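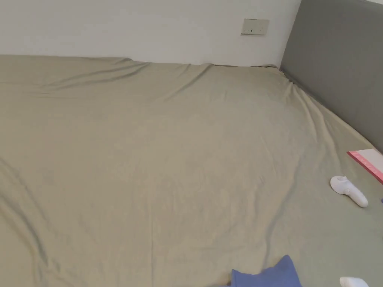

Sheet on the bed, second fitting, wall side and headboard end.

August, notebook entry, guest room at Melstead

Started 8 in the morning. Green fitted sheet again, the Rissanen one. The packet calls the color sage. In some light I'd call it khaki and move on.

The claim we are supposed to be checking is that this sheet "settles itself" once the corners are on. I have my doubts and today did not help it much. The middle is fine. I'll give them the middle. But any sheet looks fine in the middle, you could lay a tablecloth there and it would look fine. The trouble is along the wall, where there are long slanting ripples, and at the headboard, where the cloth pleats up all along the seam. Neither place is one you can get at without kneeling on the bed, and kneeling on the bed makes new creases in the part that was good.

Did it twice. First time headboard corners first, then foot. Second time wall side first, then pulled toward the room. The notes from Plenari say the second way is better. I could not tell them apart with any confidence. If there is a difference it is smaller than the difference between me at 8 and me after coffee.

Pulling force: not measured. The spring scale is still over at Brerham and I am not going to write down a guess and have somebody quote it back to me.

Fold lines. A few faint ones still showing, running lengthwise. Packet says they "relax overnight." Overnight under what, a person? A blanket? A bare sheet in an empty room is a different test from a slept-on one and the packet doesn't say which they ran. I'd like to see their numbers before we repeat the sentence in our own write-up.

Depth of the pocket. Log numbers for the two samples are 1020 (older) and 1211 (this one). 1211 is meant to have the deeper pocket. It went on easier, yes. It also felt like it had more spare cloth at the head end, and my suspicion is that the spare cloth and the pleats are the same thing. A deeper pocket on a mattress that doesn't need it just gives you more to tuck. Check mattress height against the size chart before blaming the elastic.

Gap between mattress and wall: narrow, dark, and a nuisance. Fingers fit, knuckles don't really. Anyone who writes "smooth hem under all four sides" has a bed in the middle of a showroom. Pulling the whole thing away from the wall would probably fix half of this, but then we're testing the room and the sheet gets the credit. Leave it where it is for now.

Things on the bed: keep them to the headboard side while smoothing. Setting anything down in the middle leaves a dent in the cloth and then I spend ten minutes wondering if it's a wrinkle.

Ironing — came up again. Same answer as before. If it has to be ironed to pass then it hasn't passed. Nobody at home is going to iron a fitted sheet, and the ones who say they do, I'd want to watch.

To do
Get the spring scale back from Brerham.
Measure mattress height, bare, at the headboard and at the foot.
Put 1020 on the same bed, same order, and look at the wall side only.
Leave 1211 on overnight with a blanket, then another night without. Look at fold lines both mornings before touching anything.
Ask Plenari how many beds they tried. If the answer is one, say so in the report.

Later, same day. Went back in after lunch and the ripples at the wall looked a bit softer to me, but I had been annoyed at them that morning, so that's worth nothing. Next time mark the longest one with a bit of tape at each end and measure it instead of arguing with myself.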